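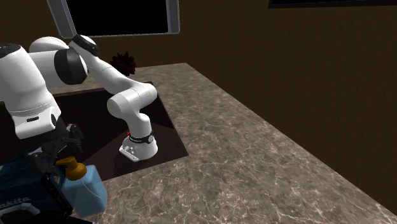
Why does a stone worktop usually crack at the sink and so rarely anywhere else?

Most of the material has been removed there. The cut-out leaves two narrow strips, front and back, which carry bending loads that the full width of the slab would otherwise share.

STONE, WATER AND THE NARROW STRIP
March 6, 2022

A natural stone slab is strong in compression and weak in tension. Laid flat on level cabinets it is hardly stressed at all. Cut a rectangular opening in it and the position changes. The strip in front of the bowl may be only a few centimetres deep, and it has to survive the lorry, the stairs and the fitting before it has any support beneath it.

Fabricators at the Rurndale works, which cuts marble and granite for domestic kitchens, put most of their remedial visits down to the sink run. Of 430 worktops inspected for the firm up to January, 17 had a crack starting at the cut-out, and all but 2 of those began at an internal corner.

The corner is where stress gathers. A square internal corner made by two crossing saw cuts is the worst case, particularly if the blade has run past the intended line. The overcut is often hidden by sealant and the lip of the bowl. Drilling the corner first, then sawing up to the hole, leaves a radius that spreads the load. Rurndale now drills every corner at a radius of 7 mm or more.

Reinforcement is the second measure. A groove is cut in the underside of the front strip and a rod bonded into it with resin. Mild steel was common at one time and still turns up in older work. It rusts when water reaches it, the rust takes up more room than the metal did, and the stone splits along the groove. Stainless steel or glass fibre avoids this. Zanex supplies the fibre type in cut lengths, and Bassey sells a flat stainless bar for thinner slabs.

Bowls fixed below the worktop raise a further question, which is what holds them up. Adhesive and clips alone hang the full weight of bowl and water from the weakest part of the slab. A frame fixed to the cabinet sides takes that load away. The Heltar frame is adjustable in height and can be levelled after the stone is down.

Water does slower damage. Marble is mostly calcite and reacts with acids, including vinegar and many limescale removers, so the polish dulls first near the taps. Impregnating sealers slow staining but do not prevent etching. The cut edge above an undermounted bowl should be sealed before fitting, as it cannot be reached properly afterwards.

A hairline crack that does not catch a fingernail can be filled with thin resin and left. One that has opened, or has a step across it, means the support has moved. The cabinets should be checked for level before any filling is done.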